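Site Visit Report: Automated Parts Handling at the Howells Open Day, Dondgate
Unit 4, Applied Automation

1. Purpose

The visit was made in February as part of the unit's industry component. The aim was to observe a working pick station and compare it with the simulated cell built in the first half of the term. Howells runs the Dondgate site and opened two of its bays to students. Belumen supplied the arm and Proltero supplied the control software.

2. Station layout

Moulded plastic parts arrive in bins and are moved one at a time to an outfeed tray. The operator told us that the station had handled 1,638 parts in the month before the visit, across 13 part types. Reject parts are logged by bin number and reviewed at the end of each shift. We were not given the reject figures. 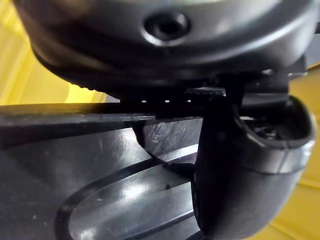 3. Grasping

Grasp selection was the part of the demonstration most relevant to our project. Our simulated cell assumes a clear approach from above and a flat face to close on. Parts at the station rarely offer either. The black panel has a flat top edge, but below it the surface falls away into sculpted shapes and a long oval recess, with bright reflections on the sloped walls of the slot. Glossy black plastic of this type is difficult for a depth sensor, and our own model ignores reflection entirely. Clearance is a second problem. The gripper finger and its cup-shaped segment work directly under the grey housing, close alongside the black panel, and our collision margin would have rejected the approach.

4. Cycle time

The operator quoted 4 seconds as the target for a simple part. We did not time the station ourselves. Our simulation ran 532 picks at a fixed speed with no retries, so its average cannot be compared directly with the target.

5. Changes to our project

The collision margin will be made a variable and tested at several values. A reflective material will be added to the part library, and the flat-sided block will be replaced with a part that has at least one recess. Retry behaviour will be left for next term. The revised model is to be submitted with the final report.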